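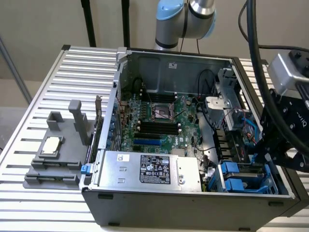 Zilldale, September
By the Karaki workshop desk

The Karaki T-slot bench is an aluminium work surface for computer strip-down, board repair and refurbishment. The top is built from parallel extrusion slats with open grooves between them, so a tower chassis can be laid on its side and worked on from above with the side panel off. A Dell tower opened up on the bench gives clear access to the CPU socket, memory slots, blue expansion slot and drive bays.

Slats are supplied in a plain silver finish. The grooves accept standard T-nuts for clamps, stops and lamp posts. Small screws dropped during work tend to settle in the grooves and can be brushed out from either end.

Specifications
Slat pitch: 16 mm
Groove depth: 15 mm
Length: 2,000 mm
Rated load: up to 200 kg, evenly distributed
Frame: bolted, with levelling feet
Earthing point: M5 stud, rear left

Use
Earth the bench before handling bare boards. The metal top is conductive – do not power a removed motherboard directly on the slats. Fit the Flernetti dissipative mat (sold separately) for bench testing. Keep the socket retention lever clear of sleeves and cables while the frame is open.

Cleaning
Wipe with isopropyl alcohol and a lint-free cloth. Avoid abrasive pads, which dull the finish.

Replacement slats and end caps are stocked by Muvetti and sold singly. Freight is quoted at time of order.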